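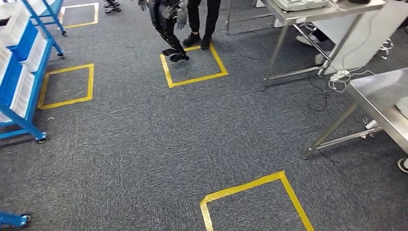

Unsere Übungsfläche mit den gelben Feldern, rechts die Tische

Humanoider Roboter hält nicht sauber im markierten Feld an

Gefragt von Corentin Leblanc in Robotik für Schule und Verein, 7. April 2026

Hallo zusammen,

wir sind eine Projektgruppe an einer Technikerschule und bereiten uns auf einen Wettbewerb im Juni vor. Die Aufgabe heißt bei uns intern »Felderlauf«: Der Roboter soll von einem mit gelbem Klebeband markierten Feld zum nächsten gehen, dort stehen bleiben und die Hand zum Regal bzw. zum Tisch ausrichten. Gewertet wird, ob beide Füße komplett innerhalb des Bands stehen.

Gehen klappt. Das Anhalten im ersten Feld klappt auch. Ab dem dritten Feld steht er regelmäßig mit einem Fuß auf dem Band oder leicht verdreht. Wir haben 212 Läufe protokolliert, und der Fehler geht fast immer in dieselbe Richtung, nämlich nach rechts. Auf dem glatten Boden im Flur ist es deutlich besser, aber der Wettbewerb findet auf Teppich statt.

Position kommt zurzeit nur aus der Odometrie, also Schrittzählung plus IMU. Eine Kamera ist im Kopf vorhanden, wird aber nur für die Greifaufgabe benutzt. Die Steuerung läuft mit der Clodisent-Umgebung, Version 2.

Was wir schon probiert haben:
Schrittlänge verkürzt – bringt etwas, dauert aber zu lange.
IMU neu kalibriert – kein Unterschied.
Andere Sohlen – eher schlechter.

Liegt das am Teppich oder an unserer Regelung? Und lohnt es sich, das Band mit der Kamera zu erkennen?

Antwort von Fjeld
vor 2 Stunden

Teppich ist immer Mist. Nehmt eine Platte drunter, dann ist Ruhe.

Antwort von Eliécer Zapata
vor 1 Stunde, als hilfreich markiert

Eine Platte hilft euch beim Wettbewerb nicht, wenn dort Teppich liegt. Übt also weiter auf dem Boden, auf dem gewertet wird.

Wenn der Fehler immer nach rechts geht, ist es kein zufälliges Rutschen. Bei uns war es der Gierwinkel. Die IMU driftet im Stand ein wenig, dazu dreht sich der Standfuß bei jedem Schritt minimal auf dem Flor. Das summiert sich, und nach ein paar Feldern passt die Richtung nicht mehr. Prüfen könnt ihr das so: Roboter zwanzig Schritte auf der Stelle treten lassen und danach den Winkel der Füße gegen eine Bandkante messen. Dann den gleichen Versuch mit gespiegelter Gangfolge, also mit dem anderen Fuß zuerst. Ändert sich die Richtung, ist es der Gang. Bleibt sie gleich, ist es eher der Sensor oder ein Nullpunktfehler in einem Hüftgelenk.

Zur Kamera: ja, lohnt sich. Gelb auf graublauem Teppich lässt sich im HSV-Raum gut trennen. Ihr müsst auch nicht das ganze Quadrat sehen, eine Ecke mit zwei Kanten reicht für Position und Winkel. Wir haben den Kopf kurz vor dem Feld gesenkt, ein Bild ausgewertet und dann die letzten zwei Schritte korrigiert. Während des Gehens waren die Bilder zu verwackelt. Bei 17 Grad zusätzlicher Kopfneigung hatten wir die vordere Ecke noch im Bild, das hängt aber von eurem Modell ab.

Noch etwas zum Aufbau: Die Kabel zwischen den beiden Tischen würde ich wegräumen oder festkleben, auch das dünne schwarze neben dem Feld.

Antwort von Huter
vor 40 Minuten

Zustimmung zu Eliécer. Ergänzung: Belichtung fest einstellen, sonst wandert der Gelbton, sobald eine Metallfläche von den Tischen mit ins Bild kommt. Wie breit ist euer Band? Bei schmalem Band hatten wir Lücken in der Kante.

Kommentar von Corentin Leblanc
vor 25 Minuten

Danke, den Versuch auf der Stelle machen wir als Nächstes. Bandbreite muss ich nachmessen.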